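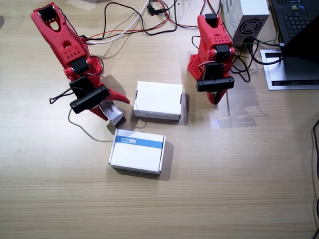 Condwood T60 Tabletop: Review After 3 Months

Category: Furniture / Work surfaces
Reviewed by Nuala Geraghty

Scope

The T60 is sold by Condwood as a loose tabletop, without legs, for packing benches, electronics work and general desk use. I bought one at list price for a shared workroom. The room handles small-parts packing in the mornings and bench electronics in the afternoons, so the same surface sees cartons, cables, tape and hand tools in one day. This review covers finish, flatness, wear, cleaning and mounting. It does not cover the matching leg sets, which I did not buy.

Surface and finish

The wood is light, with a fine, straight grain running the long way. The grain is regular enough that it does not compete with whatever is lying on it. Small dark parts are easy to find. White cartons are a little harder, as the contrast between card and pale wood is low, and under flat light a closed box can be picked out mostly by its shadow. Users who pack white stock all day may prefer the walnut stain.

Condwood describes the finish as satin. I would call it glossy. Anything upright throws a faint reflection into the top, and with a ceiling light directly overhead the glare is noticeable from a seated position. Moving the light forward fixed most of this. Teresa Brennan, who uses the bench for soldering, put down a gray mat in her half and has had no complaint since.

Texture under the hand is smooth with no raised grain. Cartons slide freely. For packing this is mostly an advantage, although an empty carton will shift if the flap is pushed with one hand. The same applies to light circuit boards with stiff cables attached: the cable wins, and the board moves. I now tape the cables down along the rear edge.

Flatness

I checked flatness on delivery with a steel straightedge across the width, along the length and on both diagonals. A 0.1 mm feeler gauge would not enter anywhere except at one rear corner. I repeated the check at the end of the test period with the same result. The room is heated during the day only, and I had expected more movement than that.

Load

Condwood does not recommend a center load above 60 kg with the frame at the edges only. I did not test to that figure. With normal equipment clamped at the rear and a person leaning on the front edge, there was no visible sag. A crossbar under the middle is still worth fitting. Ours came from an old Kinside bench and needed new holes.

Clamping

Standard screw clamps hold well on the edge. The finish does mark under a bare metal pad. One clamp left on for a week produced a shallow ring that has not come out. Use a card or rubber pad between clamp and wood. The underside has a thinner coat than the top and marks more easily.

The edges have a small radius, which is comfortable for the forearms but reduces the flat area available to very short clamps. Clamps with a jaw depth under 20 mm tend to creep.

Wear

Condition after 3 months of daily use:

Front edge: slight dulling of the gloss where sleeves rub.
Packing side: fine scratches from staples and box corners, visible at a low angle only.
Electronics side: one solder burn, made before the mat was in place, the size of a lentil. The finish blistered and then flaked.
Rear edge: clamp ring as noted. Otherwise as new.

Knife cuts are a different matter. A craft knife goes through the finish with light pressure, and the cut then picks up dirt. Cut on a mat.

Cleaning

Dust and card fiber wipe off with a dry cloth. Tape residue came off with isopropyl alcohol on a rag, applied briefly. Fulgencio Cordero left an alcohol-soaked wipe on the surface over lunch and the patch underneath went cloudy – it recovered partly, then stayed slightly matte. Water spots do not seem to be a problem if wiped the same day. I have not tried the maker's own cleaning oil.

Mounting

Pilot holes are pre-drilled for Condwood legs only. The spacing does not match Kinside or Bodin frames. Drilling new holes is simple, but mark the bit for depth. The supplied screws are soft, and 2 of the 8 stripped at the head. I replaced the full set.

Packaging was adequate, with foam at the corners and a single outer carton. The instruction sheet is one page and gives no torque value.

Comparison

The nearest alternative I have used is the Bodin bench top, which has a laminate surface. The Bodin resists heat and knife marks better and has less glare. It is also colder to the arms, chips at the corners and cannot be refinished. For a bench that will mainly see soldering, I would take the Bodin. For cartons, sorting, light assembly and desk work, the T60 is more pleasant and can be sanded back when it gets tired.

Ratings

Flatness: 9/10
Finish quality: 7/10
Wear resistance: 6/10
Cleaning: 7/10
Supplied hardware: 4/10

Recommended for mixed light use, with a mat for hot work and padded clamps. A sanding and recoating test is planned for December, and I will add the results to this page.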